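Journal > Slow Mornings > Bread and Patience

I have been trying to bake a decent rye loaf since June, and I think (knock on wood!) that I am finally getting somewhere. My starter is called Tukus, after the little bakery where I bought my first real rye, and it gets fed at seven every morning whether I am awake or not, which mostly means I am feeding it in my slippers with one eye open.
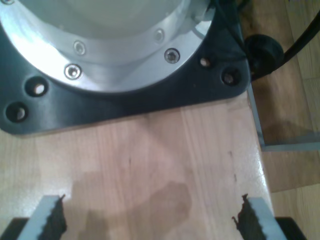 Silver screws in a metal flange on a light wooden tabletop.

The first 3 loaves were bricks. I used too much water, then too little, and then I forgot the salt, and my neighbors very kindly ate all of it anyway with a lot of butter. What helped in the end was holding back 100 grams of the flour until after the first rest, and leaving the dough alone all evening, even when I was dying to poke at it.
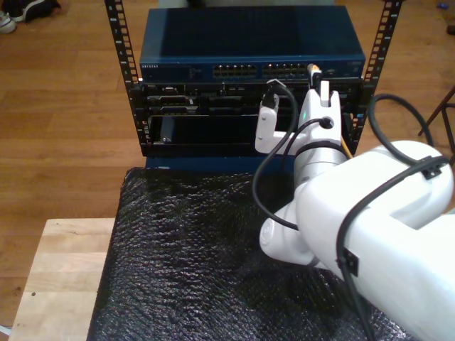 Dark blue switch at the top of the rack.

I still let the loaf cool overnight under a towel, and that is the hardest part of all, with the whole kitchen smelling like caraway! Next I want to try it with a splash of Martinelli cider in place of some of the water. If you have done this, please write and tell me how sour it came out.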